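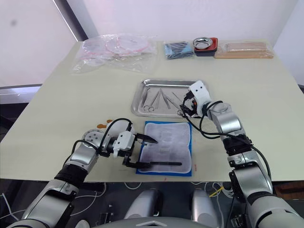 Do I need to have touched a robot before, a reader asked under our June post, because I've only ever worked a register and I'm guessing you want engineers. No and no. Keep reading.

Flinatix is looking for robot operators, Millby site, part time to start. You drive two arms through small handling jobs and we record every run. The recordings train Plosura, our model for sorting and setting out medical supplies. Plosura learns from people doing the job, so we need a lot of people doing the job.

Where we are: 930 good runs in the set. Need 400 more before the next training round, hence the rush.

What the tasks look like:
Pick an instrument up off the table, put it where the task card says
Work over a steel tray of scissors and forceps, both arms, without knocking things around
Grip a soft pouch by the edge and move it
Reset the table, go again

Soft stuff is the hard part. Fabric folds on you. We want slow clean grips and we also want the misses, as long as you mark them as misses. Please dont delete a bad run. Label it and move on.

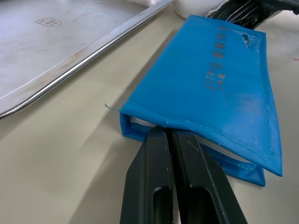 Denise Harkavy
Operator Coordinator, Flinatix

Pay: $35 an hour, training hours included, paid every other Friday.

Shifts: 2 a day, morning or late afternoon. Pick one and stick with it if you can. Swaps OK with a day's notice.

Must have:
Steady hands, decent eyesight (glasses fine)
Patience for doing the same thing over and over and over
Able to write a short clear note after each run, e.g. "left grip slipped, regrasped"
18 or older

Nice to have, not required: sewing, dental or vet tech work, model building, gaming. Left-handers very welcome, we're short on them.

You'll get three paid training days. First on the Purba rig, which is the small practice setup, one arm only, then the full table. If you hate it after day one, tell me, you still get paid for the day.

No patients and no clinical work of any kind. The recordings show the table and the arms. There's a consent form about how we store and use your runs, read it before you sign it, ask if anything is unclear.

To apply: use the form on our careers page, pick "Operator, Millby". Give us your shift preference, earliest start date, and two or three lines on something fiddly you've done with your hands. No cover letter. No resume needed either but attach one if you have it.

Closes Friday, October 31, 2025, end of day. Tryouts are booked in the order forms come in so sooner is beter. A tryout takes an hour and is paid at the same rate.

Applied in June and didn't hear back? Apply again, we lost some forms when we switched systems. Sorry.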